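Looking after a small solar setup at home

Updated Feb 8, 2026

A panel or two on the shed roof and a battery in the workshop need very little attention, but they do need some. Most of the trouble we hear of comes from dirt, a tired connector or a charge setting left as it came from the store. The tips on this page are for small owner-maintained systems. Anything wired into the house supply is a job for a licensed electrician.

Cleaning the panels

Wash panels early in the morning or on an overcast day. Cold water on hot glass can crack it. Use a garden hose, a soft brush on a pole and plain water. Bird droppings come off more easily if you soak them for a few minutes first. Skip the pressure washer and anything gritty. In hard water areas, go over the glass with a squeegee or you will trade the dust for white spots.

Work from the ground if you can. If the pole won't reach, leave the rest for the next good rain.
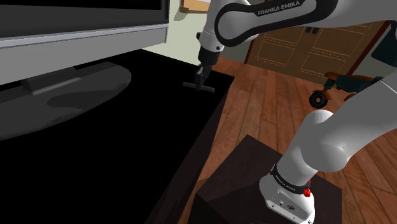 A Franka Emika arm above a dark tabletop.

Checking cables and connectors

Cover the panels with an old blanket and switch off the charge controller before you touch anything. Follow the cable from the roof down to the controller and feel for nicks, stiff spots and places where it rubs on a gutter or a metal edge. Ordinary indoor cable ties go brittle in the sun. Replace them with UV-rated ones.

Push-fit connectors should click and stay clicked. If one is brown, soft or warped, change both halves – a new half on a worn one tends to run hot. Don't mix makes, even when they seem to fit. We have Vidadport connectors on one panel and an older type on the other, and keep a spare pair of each in a labeled jar.

The battery shelf

Keep the battery off a concrete floor if it can get damp there, and leave space on every side for air. Nothing goes on top of it, least of all wrenches. Lead-acid batteries give off gas while charging and want a vent or an open window nearby. Lithium batteries should not be charged below freezing unless the maker says otherwise, so check in December whether yours has a low-temperature cutoff.

Our controller is a Hastia. Whatever yours is, set the battery type in the menu before connecting the panels. 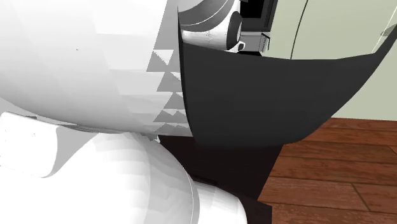

Can I leave the panels connected if the battery is out for the winter?
Disconnect the panels first, then take the battery out. Many controllers can be damaged by panel voltage when no battery is attached.

Keeping a log

Write down the meter reading on the first of each month. Ours stood at 1,509 kWh last time, and a paper notebook by the door has done the job fine. Compare each month with the same month a year earlier. If the figure drops and the weather was normal, look for new shade before you blame the equipment – a neighbor's tree grows a good deal in a summer.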